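October, Kirkville workshop, after lunch

Took the soft toys outside today. The light in the back room is hopeless for colour and I'm tired of guessing whether a brown is red-brown or just brown! The Onier sample sheet says batch 869 should be "warm chestnut" on the curls and "biscuit" on the body, and I wanted to check both in proper daylight before writing back to Vandton.

The white round table was the obvious spot (note to self – too bright at midday, the top glares and washes everything pale). I do like the small one with the curly mop, though. The curls come out a good reddish brown against all that white, and the body is a light orange-tan, a bit lighter than I'd had in my head. 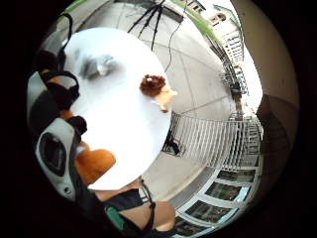

Anyway, colour is fine by me and I'll say so. What I'm less sure of is the stuffing. Saengthong sent 2 bags of the new fill, 500 g each, and it clumps if you overpack the legs. I unpicked one seam and redid it with less – much nicer to squeeze.

Still to do: wash test on the curly pile, cold first. Order more tan thread, the 2240 shade, we're nearly out. And find a grey cloth for the table before the next colour check.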